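Hostis Collection Kit — Set-up Guide
Section 4. Recording episodes in simulation

Last revised 10/01/2025

Read section 3 first if the headset isn't paired. Nothing in here works without tracking.

4.1 Before you start

You need:
Workstation with the Hostis runtime installed
Both hand controllers, charged
Scene pack (Bermúdez household set, or your own)
A task sheet. One task per session. Do not mix.
Free disk space, 115 GB minimum. The recorder will not warn you until it's too late.

Close everything else that uses the graphics card. Browser tabs count.

NOTE: Wirnow log-ins expire overnight. If the upload button is gray, log out and back in, don't reinstall.

4.2 Loading a scene

1. Start the runtime. Wait for the green bar.
2. File, Open Scene. Pick the scene named on your task sheet.
3. Leave the random seed on Auto. Fixed seeds are for debugging only and those episodes get thrown out.
4. Check the robot has spawned on the floor and not in it. If the base is sunk, press R.
5. Check both arms. Move each controller a little, the matching arm should follow. Left drives left. If they are swapped, Settings, Controllers, Swap Hands.
6. Check the frame rate, bottom corner. 30 is what we record at. If it drops below that and stays there, lower the shadow quality. Leave texture quality alone — the models train on those textures.

CAUTION: Do not change the camera mounts in the scene file. Episodes with moved cameras can't be merged with the rest of the set, and there is no fix afterwards.

4.3 Centering yourself

1. Stand on your floor mark, arms relaxed.
2. Hold both menu buttons until you feel the buzz.
3. Raise your hands to chest height. The grippers should come up level with each other.
4. One higher than the other? Do it again. Don't compensate by holding one hand lower, it creeps into every episode and shows in the data.

Redo this after every break, and any time you take the headset off.

4.4 Recording an episode

1. Press Reset. Objects go back to new start positions, slightly different each time. That's what we want.
2. Read the instruction line out loud once. Sounds silly, cuts the wrong-object episodes a lot.
3. Squeeze the left trigger halfway to arm the recorder. Red dot comes on.
4. Hands still for one second. The trimmer looks for this.
5. Do the task. Steady speed. No pauses to think, if you need to think do a dry run first.
6. When the object is where the sheet says, open both grippers, back off, hands still again for one second.
7. Release the trigger. Pick Success, Fail or Discard.

Two-arm tasks need more room than you think. Get the body in close first, then bring the arms up, then reach. Going the other way round you clip furniture on the way in and the solver starts fighting you.

In close work the head view can end up partly filled by the robot's own body, with the arms up on either side of whatever is being handled and cabinet-type surfaces right behind it. Tilt is normal too. Keep recording as long as you can tell what each gripper is doing.

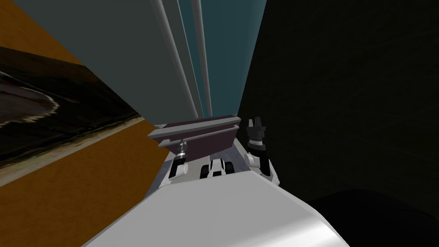

Tuva Tangen: Please can we put in writing that a tilted view is not a reason to hit Discard. I went through the December batch and half the discards were perfectly good episodes, people just didn't like how they looked on playback. If the task was done and the hands were under control I want it. The model is going to see views like that when it runs on its own, so it needs to have seen them in training.

So, in writing: tilted view, keep. Body filling the view, keep. One arm mostly hidden, keep, as long as you know what it's doing from the other camera or from the feel of the controller. Large dark areas, keep.

Discard only if:
Tracking dropped out (hand jumps or freezes)
An object went through another object and stayed there
You did a different task from the one on the sheet
Someone talked to you and you stopped halfway

Fail is not Discard. A fail is an honest try that didn't get there: dropped it, ran out of time, couldn't reach. We use those. Mark them Fail and move on.

4.5 Handling long objects

Trays, boxes, anything wider than the robot's chest. These give the most trouble so they get thier own steps.

1. Approach square on if the scene lets you.
2. Make contact with one gripper first. Hold.
3. Bring the second gripper in from below or from the side. Open, not closed. Closed fingers push the object away.
4. Close both together.
5. Lift straight up a little before you pull back. Pulling first drags it along whatever is behind.
6. If one side slips, stop. Lower it, let go, start again from step 2 in the same episode. Recoveries are worth having. Max two per episode, then mark Fail.

NOTE: Contact with the underside of an object is hard to see from the head camera. Switch your own display to the wrist view with the thumb button. This changes what you see, not what's recorded. All cameras record the whole time.

CAUTION: Don't force the arms against a fixed surface. The simulated joints will take it, the real ones won't, and the model doesn't know the difference.

4.6 How many, how long

Each task sheet asks for 30 good episodes. Good means Success or Fail with clean tracking. Discards don't count.

Work in blocks of eight, then take the headset off. Yes, every time. Quality falls off a cliff after that and reviewers can see it in the curves. Six blocks a day is the limit, no exceptions for deadlines.

Change something between blocks: stand a bit to the left, start with the other hand, come at the object from the far side if it's reachable. Same motion every time = the model learns one motion.

4.7 Checking and uploading

1. Open the Drerasik viewer. It picks up the last session by itself.
2. Play back the first, the last and any two in the middle. Full speed is fine.
3. Look at the gripper trace under the video. It should be smooth with clear open and close steps. Sawtooth means a sticky trigger, swap the controller and tell whoever runs your site.
4. Fix any wrong labels now. After upload you can't, only a reviewer can.
5. Type a note if anything was odd. Short is fine. "left hand laggy ep 8 on" is a good note. "ok" is not a note.
6. Press Upload. Leave the machine on until the count says complete.
7. Do not delete local files yourself. The sync job clears them once the server copy has been checked.

4.8 If something goes wrong

Red dot won't come on
Disk full, or the trigger isn't calibrated. Check disk first.

Arm shakes when it's near a surface
Back off a few inches, let it settle, carry on. If it keeps shaking, Reset and mark Discard.

Object stuck to gripper after opening
Known bug. Shake gently once. Still stuck, Discard.

Scene loads black
Textures didn't unpack. Close the runtime, run the scene pack installer again, choose Repair. Don't record in a scene thats missing its textures.

Episode missing from the viewer
You released the trigger before the recorder had armed. It's gone. Redo it.

Next: Section 5, Reviewing other people's episodes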